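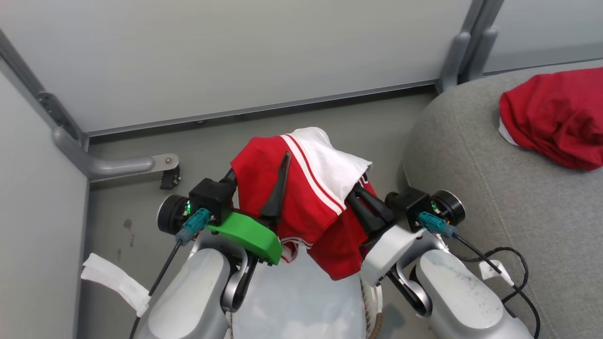
Mutari 300 Athletic Knit
Polyester interlock for team uniforms, sold by the roll

Mutari 300 is a double-knit polyester interlock for jerseys, shorts and warm-up tops. Both faces are smooth and can be used as the outside of the garment. The fabric is knitted and piece-dyed at the Skurnerex mill in Nidbridge and ships open width on a cardboard core.

The 300 replaces the older Mutari jersey knit. Width and shrinkage are unchanged, so existing markers can be used without rework. The hand is slightly firmer and the edge does not curl when cut.

Specifications

Fiber: 100% polyester, textured filament
Construction: interlock, circular knit, slit and heat-set
Usable width: 60 inches
Roll length: 300 feet
Stretch: moderate across the width, low along the length
Finish: moisture-wicking, no softener
Core: cardboard, 3 inch inside diameter
Packing: poly sleeve, one roll per sleeve

Colors

Stock colors are white, black, bright red, royal, navy, forest, gold and maroon. White is optically brightened and will look bluish next to an unbrightened white from another supplier. Use Mutari rib and Mutari tape for white trim if a match is required.

Rolls are labeled with a dye lot number at both ends of the core. Cut all body panels for one order from one lot. Lots are matched to the standard under daylight and store lighting, but small differences between lots are normal and are not accepted as a defect. To reserve a single lot, state the total footage when ordering. Lots are held for one week.

Dark and bright colors next to white

Red, maroon and navy carry a heavy dye load. When these are sewn to white panels, side stripes or piping, dye can migrate into the white under heat and pressure. The usual cause is a heat press set too high or garments stacked while still hot from the press. Use a low-bleed ink or a blocker film on all three colors. Let pieces cool flat before stacking.

Wash testing on a sewn sample is advised before a full run. A strip of the white fabric stitched to the dark one and put through five home washes is enough to show a problem.

Cutting and sewing

Relax the fabric on the table overnight before cutting. Spread face up, one way, with no tension on the lay. Straight-knife and rotary cutters both work; laser cutting leaves a hard edge and is suitable only where the edge will be enclosed.

Needle: ballpoint, size 70 or 75
Thread: textured polyester in the loopers, spun or corespun polyester in the needles
Seams: four-thread overlock for side and sleeve seams, two-needle coverstitch for hems
Stripes: apply to flat panels before closing the side seam

Skipped stitches are most often a worn needle. Change needles at the start of each shift when sewing over tape.

Decoration

Accepts screen print, heat transfer, tackle twill and embroidery. Use a cutaway backing for embroidery. White rolls can be sublimated. Dyed rolls cannot be sublimated with a lighter color.

Care

Machine wash cold with like colors. No bleach, no fabric softener. Tumble dry low or hang dry. Do not iron over prints. Softener coats the yarn and reduces wicking - this is the most common complaint from equipment managers and it is not covered.

Ordering

915-WH White
915-BK Black
915-RD Bright red
915-RY Royal
915-NV Navy
915-FR Forest
915-GD Gold
915-MR Maroon

Minimum order is one roll per color. Custom colors require 3,000 feet and a signed lab dip. Swatch cards are free with any roll order and include all eight stock colors plus rib.

Returns are accepted on uncut rolls only. Inspect before cutting. Flaws marked by the mill with a string tag at the selvage are credited on the invoice and are not grounds for return.

Stock and shipping: Ruby-Lee Cartwright, Nidbridge warehouse
Lab dips and custom color: Octavio Agudelo, dye house

Related products

Mutari Rib, 1x1, for collars and cuffs
Mutari Tape, woven stripe, white or black
Pap drawcord, flat, cut to length or on the spool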